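Do you really need a system for the odds and ends?

I have now read three articles in a row telling me that the cure for a messy house is a better container. Divided ones, mostly. I'm not convinced, but I have been trying it since December, so I may as well report. 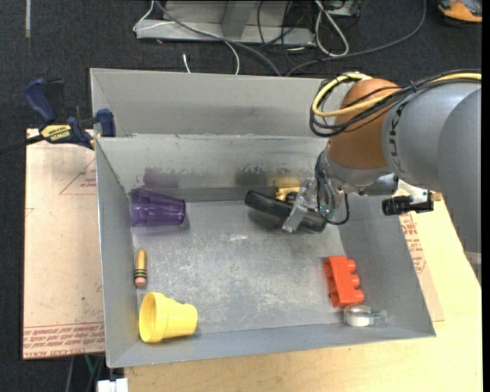

The theory goes like this. Everything without a home goes into one open bin, and a smaller section along the back is kept for the things you reach for most. Myrtle Holloway swears by it and lent me her Forsyth leaflet on the subject, which runs to 16 pages and could have been done in two. According to the leaflet, an open top "invites the hand". Well, so does a biscuit tin.

My doubts are these. An open bin is very easy to drop things into, and I'd call that a fault. Ours was meant for things waiting to be sorted. Within a week it had a torch with no batteries, the bicycle pump adaptor, a door handle from the old flat and a bag of curtain hooks, and not one of those was waiting for anything. They had simply arrived.

Then there's the narrow bit at the back. Small things go in there and you forget them, as the bigger stuff in front leans over the divider and hides the lot. I lost the shed key for 5 days that way. Harvey says I should have put the key on a hook, and he's right, but then what is the compartment for?

I will say something for metal. The plastic tub we had before (a Piltik, bought in a sale) cracked at one corner the first winter and went grey and sticky in a way I never got to the bottom of. Metal gets scratched and cloudy and looks a bit rough, but you can scrub it and it doesn't sulk. It is noisy, mind. Drop a spanner in after ten at night and the whole house knows.

What has helped, a bit, is tipping it out once a month on to the table and putting back only what I can name a use for. It takes me twenty minutes with the radio on. The door handle went last time. The curtain hooks are still in there - I can't explain that one.

Juniper wants me to try labels next. I've told her I'll think about it, and I have bought the pen.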